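10/22/26

Spent the morning on my knees with the KUKA, which is how most of my mornings go now. The wrist cables had been rubbing again. Bilal Tannous swore in September that the new Brakitz sleeve would see us through to retirement – his or the robot's, he didn't specify. I make it 445 hours.

Took the bundle off joint 4, wiped everything down, found the worn patch exactly where I'd said it would be and got no credit for it. Flerkerby can send a new sleeve once someone signs for it. Morrison is the someone. Morrison is at lunch, and has been, spiritually, since spring.

Rerouted the lot with more slack and ran the wrist round at 40 per cent, then at 100, with my hand near the stop button and my tea well out of reach.

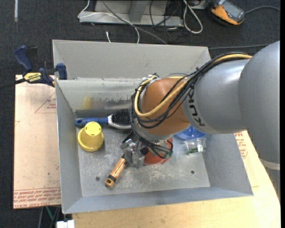 Slack is a matter of taste, and mine is generous. Bilal likes his cables tight as a drum and then wonders why they wear. I've left a good loop over the orange joint, with the yellow hose following it round and white ties holding the lines together. He'll say it looks like knitting. The Rerow manual has one drawing of the cable run, done for a different arm.

Still to do: grease, the log, and find my good side cutters.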